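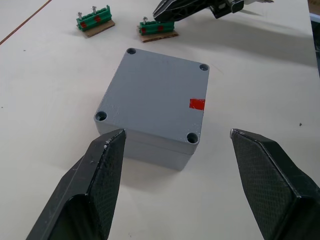

Khrystyna-Mariia Bilyk would ban the phrase "weatherproof box" from every purchase order she signs. The words tell a buyer nothing about which way the water came, how hard, or for how long, and in her view they account for most of the flooded terminal blocks that reach her bench in March, when the first rains find out what was closed badly over the winter.

Her bench is at Ondico, a repair and refit shop that looks after pump controls and outdoor lighting for farms and small plants. The shop logged 2779 enclosures in its last full service period. Most were small gray boxes with a flat lid, a deeper base and one screw at each corner. The design is old and cheap, and it works well when it is assembled the way the drawing shows.

The seam between lid and base is where the trouble collects. In a typical molded enclosure the base carries a tongue or a groove, the lid carries its opposite, and a gasket sits between them. The gasket seals only when it is compressed evenly. Too little compression leaves a path for water. Too much pushes the material sideways out of the groove, and it does not go back.

Screw order matters for the same reason. Lukian Nazarenko, who trains new assemblers at Nandeck, has them start all four screws by hand, bring each one down until the head touches, then tighten on the diagonal: far left, near right, far right, near left. A second pass on the same diagonal finishes the job. Going around the lid in a circle pulls one side down first and leaves the opposite side slightly proud. The gap is usually too small to see. A strip of thin paper closed in the seam will find it, and if the strip slides out freely, the lid comes off and goes on again.

Power drivers are allowed at Nandeck for removal only. Plastic bosses strip easily, and a screw that spins at the bottom of its hole puts no load on the gasket whatever the driver's clutch setting says. Thread-forming screws should be turned backward first until they drop into the existing thread. Driven straight in, they cut a second thread across the first, and after a few service visits there is little plastic left to hold.

Recessed holes bring their own problem. They hold water and grit when the box is mounted face up, and a corroded head at the bottom of a deep recess is slow work to remove. Some makers supply plastic caps. Orysia Stelmakh, writing the fitting notes for Girow's outdoor range, asks for the box to be mounted on a vertical surface wherever possible, with cable entries at the bottom. Where it has to lie flat, she specifies stainless screws and a check of the recesses at every visit.

It is also worth knowing which side of the seal the screws are on. In the better designs the corner holes sit outside the gasket line, so water that gets past a screw head reaches the boss and stops there. In the cheapest ones the gasket runs outside the screws, and every screw is a possible leak. Lifting the lid settles the matter in a few seconds.

Drilling is the next most common way to ruin a good enclosure. A cable gland needs a flat area wider than its nut, clear of the corner bosses and any ribs inside. Kyrylo Kuzmenko marks the hole from the inside, drills a pilot from there, and finishes with a step drill from the outside at low speed with the wall backed by scrap wood. He leaves 9 mm between the edge of the nut and the nearest rib. Burrs come off with a knife before the gland goes in.

Condensation is a separate matter from leaks and is often mistaken for one. A sealed box in the sun warms the air inside, then cools quickly after dark or under a shower. Humid air that was trapped at closing gives up its water on the coldest wall. A vent plug with a membrane, fitted low on a shaded side, lets the pressure equalize. Extra sealant around the lid makes the next service visit longer and does nothing for the moisture already inside.

Ondico replaces gaskets whenever a lid has been off for longer than a routine check, and keeps the old one in a bag with the job number until the box has been through its next inspection.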